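# Budgeting for a delivery robot, one street corner at a time

2021-10-11

I went in thinking we'd talk about price tags, and we spent the first half hour on curbs.

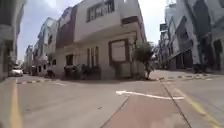 Start with the street and leave the catalog shut, was the first thing Gravthorpe's equipment buyer told me, before I'd even found my pen. She has been planning the firm's first sidewalk delivery robots since March, and she says the route decides more of the budget than the machine does. "People call me up and ask what the robot costs," she said. "I ask them what their corners look like. Then it goes quiet on the line!"

So I asked about corners. Turns across traffic, striped curb edges, anything raised in the roadway, changes in paving, spots where a motorcycle might be parked one day and gone the next – she has a sheet for all of it (a very long sheet, I got to hold it). Each item gets a cost next to it. A bump might mean bigger wheels. A busy crossing might mean paying for a person to watch remotely, and that goes on every month, long after the purchase order is forgotten.

"The wheels I can buy once," she said. "The watching I buy forever."

Gravthorpe got two quotes. Ondville wanted to sell the robots outright, with spare batteries thrown in. Brunet offered a lease with repairs included, which sounded lovely to me until she turned to the page on mileage. Go past 308 miles in a month and the rate jumps. Their planned route would go over that before the month was out, so she asked for a new quote and is still waiting on it.

I wanted to know what she'd missed the first time through. She laughed and said charging. The shed they had in mind had one outlet, and getting it rewired came in at $2000, a line that wasn't anywhere in her draft. Insurance was the other one. She had budgeted for 19 stops a day, and the insurer wanted to hear about every street between them.

And the software? She likes Zestier for route planning, mostly for the way it lets her mark a corner as "don't bother" and see what the detour costs in minutes. She's used that button a lot. Of the 37 crossings on her first map, more than a few are gone now, and the robots on the shopping list got smaller and cheaper as a result.

Her advice for anyone writing a first budget was to rent one unit before buying any, and to run it in bad weather. "If a salesman only wants to show it to you on a nice day, come back in the rain," she said. She has a rental penciled in for the winter and asked if I'd like to come walk behind it. I said yes, as long as somebody brings coffee.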